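Lab > Assembly cell > Notebook > Connector insertion

Print this page | E-mail this page

June 2018

Connector insertion, right arm, small black plug into the four-pin socket on the green board. Faults again, so I am writing it down before I change anything else.

Started from the January program with the Nikolovski board in the gray tray. First 26 cycles fine. On the next one the arm stopped on approach with a force limit trip, plug just short of the socket. Cleared it, reran, same trip. Third try it went past the trip point and pushed on the housing of the socket instead of going in. I hit the stop. No damage to the pins that I can find under the magnifier, but the board had moved in the tray and the tray had moved on the box lid.

What I checked:

Force log. Sampled at 1000 Hz. The first two trips look the same, a slow ramp and then the limit. The third has no limit event at all. The limit was set to 55 N in the recovery routine and the normal routine uses a lower one. So after two clears we were running with the wrong number. This is the safety matter and it is my mistake, I copied the recovery block from the Vindville job and did not read it through.

Grip. The plug had tipped in the fingers. The ridges hold it well front to back and not so well side to side. Regripped by hand and it sat straight.

Tray. Slides on the lid if you push it with a thumb. The box is not a proper base and never was. Obed Kyei said so in January and I left it.

Changes so far: recovery limit now reads from the same place as the normal one. Two clears in a row and the program stops and wants a person at the pendant. Speed override down from 100 percent on the last part of the approach. Second arm stays parked with its fingers open whenever anyone reaches in for the board.

Not done: clamp for the tray. Flasten quoted a plate but the holes do not match our table, so I have asked Famov for the drawing. Until it is here, push the tray back to the tape mark before each run and look at the plug before pressing start. Nobody runs this unattended.
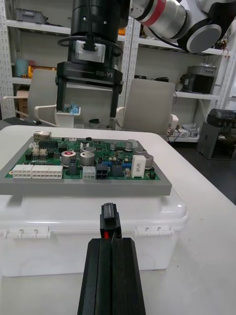 Obed, if you pick this up before I am back, the old recovery block is still in the backup folder. Please don't load it. The force logs are in the same folder, and the third one is the one to look at.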